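Evidence and the Workspace
Week 3 notes: The desk, the light, and the claims made for them
Instructor: Hagos Gashaw
Posted Jan 16, 2023

Read these before the seminar. They cover what I said in lecture plus some things I ran out of time for. The reading packet has the Bolen report and the Habte paper. Bring both.

1. Where we left off

Last week we looked at claims about office plants and air. The pattern was a small lab result, a press release that doubled its size, and then a product. Several of you asked whether desks and lighting are any better. A little, in places. Lighting at least has a real body of work behind it on whether people can see what they are doing. The trouble starts when the claim moves from seeing to thinking.

Keep these apart all term:

Visual performance: can the person read the small print, thread the needle, spot the flaw?
Comfort: does the person say they feel fine?
Output: does more or better work get done?
Mood and "well-being": whatever the questionnaire measured that day.

A study can be sound on the first and say nothing at all on the third. Sales brochures slide between them inside a single sentence. When you mark up the Bolen report, write a V, C, O or M next to each claim and see how often the letter changes between the data and the summary.

2. The Bolen report

Bolen makes office furniture. In November they put out a report saying that staff who moved to "natural material" desks were 16 percent more focused. I would like to know what it means to be 16 percent more focused. The report measures it by asking people to slide a marker along a line from 0 to 100, once before the move and once after.

Problems, in the order I noticed them:

There was no comparison group. Everyone got a new desk.
The move to new desks was also a move to a new floor with bigger windows. This is on page 9, in a footnote.
People knew who was paying for the desks.
The "after" survey went out in the first week. Most of us like a new desk in the first week.
The report gives the average change and leaves out the spread. We can't tell whether everyone shifted a bit or a few people shifted a lot.
The response rate is missing.

I wrote to the company for the raw answers. They sent me a catalog.

Could a wooden surface make a person more focused? I can't rule it out. I can say that this report gives you no reason to raise your opinion of the idea. A weak study with a positive result should leave you about where you started, and students find that harder to accept than they should. The report is long and nicely printed, and that makes it feel like evidence.

3. Surfaces and glare

There is one thing about desk surfaces that I do take seriously, and it is dull. Shiny surfaces throw light back at you. If a bright source sits where its reflection lands in your eyes, you lose contrast on the page and you tend to shift in your chair to get away from it. You can check this yourself with a magazine and a ceiling light. It needs no theory of nature or calm.

Surface color matters in the same plain way. White paper on a very dark desk makes a strong jump in brightness, and a pale desk makes a smaller one. Whether the smaller jump helps anyone over a full working day is less clear than textbooks suggest. The usual advice on brightness ratios gets copied from one guide to the next, and when I tried to follow the chain back I lost it after three steps. Treat the advice as sensible and poorly sourced. 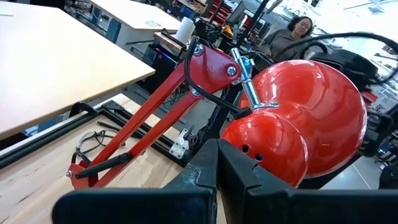
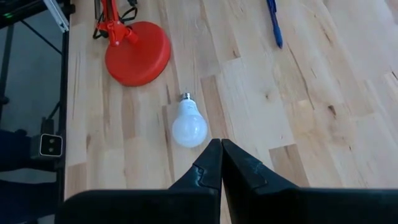
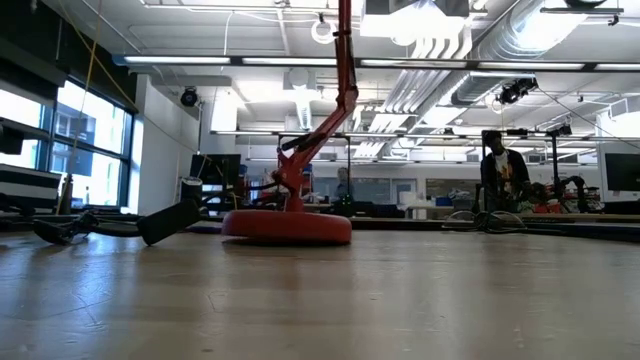 Figures 1 to 3. Light wooden tabletop. Red desk lamp in Figure 1.

Note that "wood" tells you very little about glare. The finish does most of the work. A heavily varnished oak desk can be worse than a matte plastic one. The Bolen report sorts desks by material and never mentions finish, so even if its numbers were good they would be hard to use.

4. Task lamps

An adjustable lamp is one of the few items in this unit with a plain case behind it. Light gets weaker fast as the source moves away, so bringing a lamp closer to the page gives you more light where you want it without lighting up the whole room. Older readers usually need more light than younger ones for the same small print. None of this is in dispute, as far as I know.

What is in dispute is everything printed on the box. The Pramimik lamp is sold with a "concentration mode," a slightly bluer setting. The maker cites the Habte paper. So let us look at the Habte paper.

Habte tested 46 people in a windowless room. Half worked under bluer light, half under warmer light, for 30 minutes, on a letter-crossing task. The bluer group crossed out slightly more letters. They also made more errors, and the paper says so plainly in its results section. The lamp box does not. Habte calls the finding "preliminary" twice, and I think the author did an honest job. The misuse came later.

Questions to ask of the paper:

Is crossing out letters anything like the work you do?
Was the brightness matched as well as the color? (It was, within limits. Read the appendix.)
How many other tasks were tried? (The paper lists four. One showed a difference.)
What would have counted as a negative result?

That third question is the one I would spend time on. Try four tasks and you have given chance four tries.

5. The other side

Mitiku Ejigu, who teaches the design studio, read a draft of these notes and thinks I am too hard on people's reports of comfort. His point is that if someone says a room is pleasant to work in, that is worth having whether or not it shows up in output. I agree with that. My complaint is with calling it output. If a firm wants to say "people liked the desks," they should say so and charge accordingly.

He also pointed out that I have no better study of wooden desks to offer. True. I looked through the Dokier index and found plenty of opinion, two student projects, and a paper on wall panels that keeps being cited as if it were on desks. We will read the wall panel paper in week 5.

6. For the seminar

Mark up the summary page of the Bolen report with V, C, O, M as above.
Write one paragraph on the study you would need before you believed the desk claim. Say who would be in it, what you would measure, and for how long. Include a result that would change your mind in each direction.
Find one lighting or furniture claim in a store or online and trace it back as far as you can. If the trail stops, write down where. Please don't choose blue-light glasses, we do those in week 6.

Paragraphs go in the course folder by noon the day before we meet. Keep them under a page.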